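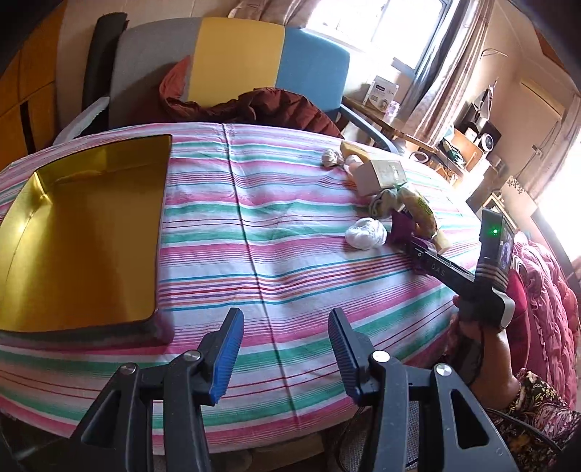

Évaluation du kit de préhension Kusent – point d'avril

Où on en est : 600 prises enregistrées sur les 1 000 prévues. Objets souples surtout, textile et petits emballages. Kit à deux pinces tenues à la main, prise en main rapide – une demi-heure par opérateur.

Points faibles : patins qui s'usent plus vite qu'anoncé, 100 prises à refaire (horodatage décalé entre gauche et droite). Ticket ouvert chez Fosivent, pas de réponse pour l'instant.

Budget : 1 596 euros dépensés, location comprise. Reste à payer les patins de rechange.

Suite : finir les prises, puis comparatif avec le kit Harico. Merci de valider la prolongation de location avant fin mai.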